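Lurkalska Co-op Dues – FAQ

When are dues due?
January 31, 2019. Not the day after, pls.

How much?
300 per household. Same as last year.

Can I split it?
Yes – 2 payments, ask Thiện Tăng first.

I paid twice, now what?
Email us. Refunds take 5 days, somtimes longer.

Do renters pay?
No. Owner does.

Late fee?
None the first time. After that yes, see the Deltent sheet.

Do you take cards?
Checks or transfer only. Put your unit number on it!

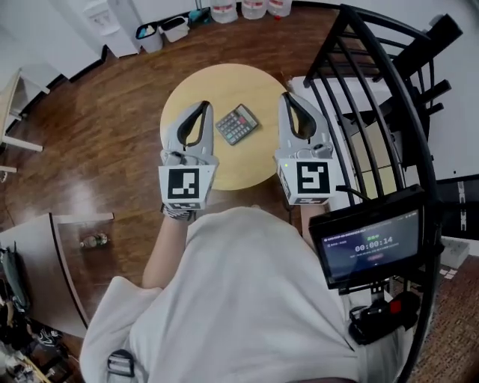
Gray calculator on a round table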